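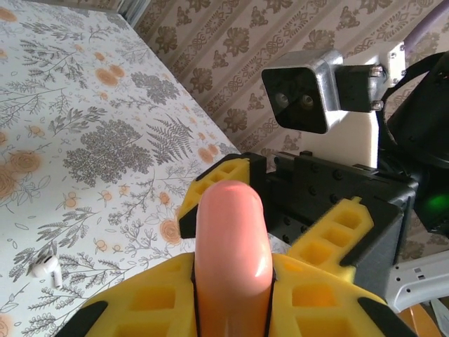
Peach to salmon, brighter toward the tip, with bright yellow on either side.

Search Zerno Magazine Enter keyword Go

The Color Between Pink and Orange

My grandmother kept a salmon-colored dish by her kitchen sink for as long as I knew her, and when I was small I thought it was the most elegant thing anyone could own. It held a sliver of soap and, on good days, her rings. The color wasn't quite pink and it certainly wasn't orange, and when I asked her what it was called she told me it was called "the dish," and that I should go wash my hands.

I have been thinking about that dish since April, when I repainted the hall closet and went looking for the same shade. You would not believe how many names there are for it (peach, apricot, shrimp, melon, coral, and one can at the hardware store that simply said Sunday Ham). I brought home eight sample cards and taped them inside the closet door, and they looked like eight different colors in the morning and like one color by suppertime.

Marites Marquez laughed when I told her this. She runs Grulura, a housewares shop on the main street in Udska, and she arranges her shelves by color, so that the spatulas sit with the candles and the candles sit with the pencil cases. The pinkish-orange shelf is next to the register. "People pick things up off that shelf before they know what they are," she told me. "They turn them over, they put them back, they pick them up again. I've done it myself and I ordered the stuff."

A lot of it comes down to surface, in her opinion. A matte peach can go chalky and sad, a bit like an old bandage, but give the same color a smooth, rounded end and some gloss and it catches a pale streak of light down one side that makes the whole thing look warmer. She held a candle up to the window for me, then a darning egg, then a rolling pin handle somebody had dipped in enamel, and each time I saw what she meant. Flat shapes don't do it nearly as well. You want a curve.

Then there is the question of what goes next to it, and here I have to confess I had it all wrong. I'd planned on cream for the closet trim. Cream is what my mother would have chosen, and cream is what I painted on the first side, and it looked like the waiting room of a very kind dentist. Marites sent me home with a bright yellow dish towel and told me to hang it on the closet doorknob for a while and see how I felt.

I felt wonderful! Yellow and salmon are near enough neighbors that they ought to squabble, and they do a little, but it's a cheerful sort of squabble. A bit of black settles them both down. A strap, a hook, a thin edge along the side, that's plenty. I swapped the brass hooks in the closet for plain black ones, and now my raincoat (also yellow, it was fate) hangs there looking like it was planned by somebody with training.

If you'd like to try the color without buying a can of paint, start with something that fits in your hand. Marites says a customer once spent over 48 dollars on a lamp in the wrong shade and never forgave either one of them, whereas a spoon or a soap dish can always be moved to another room. Put it somewhere you stand every day, near a window if there's one to be had. Look at it in the morning and again when the lamps are on. Mine stayed on the kitchen sill through most of a rainy month, and I got so used to it there that I bought a second one for the closet shelf.

My grandmother's dish, by the way, went to my cousin Faith, who keeps paper clips in it. I have asked for it twice. She says I can visit.

Filed under: Home & Hearth, Color, Small Pleasures

Comments

Chantelle Sibiya
I painted a whole bathroom in melon years ago and my husband still calls it the fruit salad. No regrets. What brand are the black hooks?

Mwangi Biwott
Tell Faith to give up the dish.

Caroline Temba
We had salmon tile growing up and I couldn't wait to get away from it. Now I'm looking at peach mixing bowls. The yellow towel trick is a good one, trying it tonight with a pillowcase as I don't own a yellow towel.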